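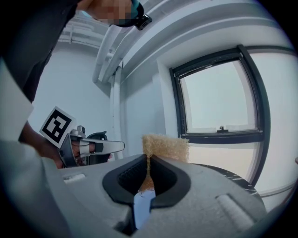 Legal Software > Case Intake > Guides

By Cristóvão Godinho, March

Section 3: Adding a foreign judgment to a matter

You have won abroad, congratulations, and now someone would like the money. Larkora can track a judgment from one country through enforcement in another. It can't make the debtor pay, though the request comes in every release.

1. Open the matter and choose Judgments, then New Foreign.
2. Enter the debtor exactly as the judgment names it. If the ruling says Lureck Holdings, don't type Lureck because everyone at the office does.
3. Pick the issuing court. The list has 326 entries and is alphabetical in the court's own language.
4. Enter the award in its original currency. Leave Converted Amount blank and Larkora fills it in overnight.

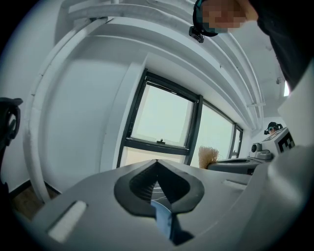

Page 49

5. Under Related Entities, add parents, subsidiaries and sister companies one at a time. Each gets its own line and its own asset list.

Caution: Linking a subsidiary does not make it liable. The link is a line on a chart. In our training matter, Falcão v. Netbridge, one user dragged a warehouse from the subsidiary to the parent and produced a very encouraging recovery report.

6. Set Status to Recognition Pending. Enforced stays grayed out until a local order is attached.
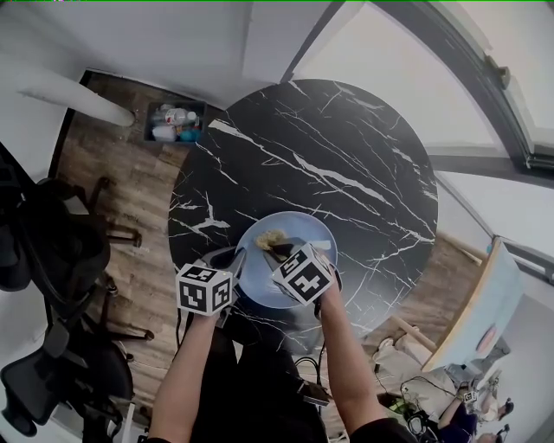 7. Upload that order as a PDF, with the certified translation as a separate file. Files over 900 pages must be split, and exhibits count toward the limit.
8. Click Save, then Confirm. Save alone keeps a draft that only you can see.

Note: Limitation periods are not calculated for foreign judgments. Enter the deadline by hand under Dates and have a second person check it. The reminder goes out at 9 a.m. to whoever is listed as matter owner, including people who left the firm, so update that field too.

To remove a judgment entered by mistake, see Archiving in Section 4.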